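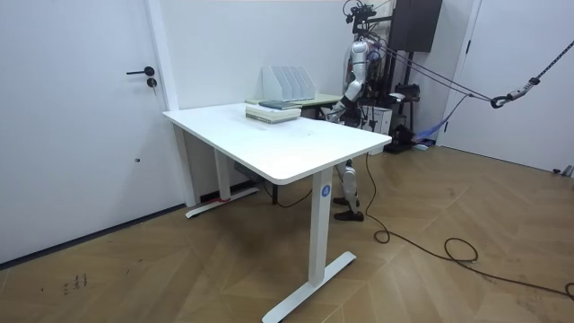
Hi all, reopening ticket 93 on the Trokham cell, because I think our floor rule needs fixing. It says cables must stay out of the walking zone, but gives no distance. The black power cable lying in coils across the floor by the desk is what I mean! I'd like a 9-inch minimum from the feet, plus a harness check before every run.

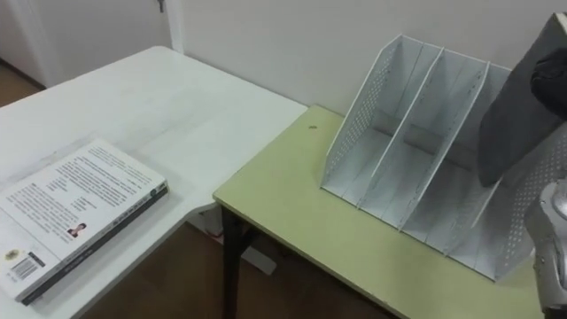 Gripper at the file organizer, book on the white table.

Akihiko Maruyama, can you sign off on rule 6? I'll leave this open till then.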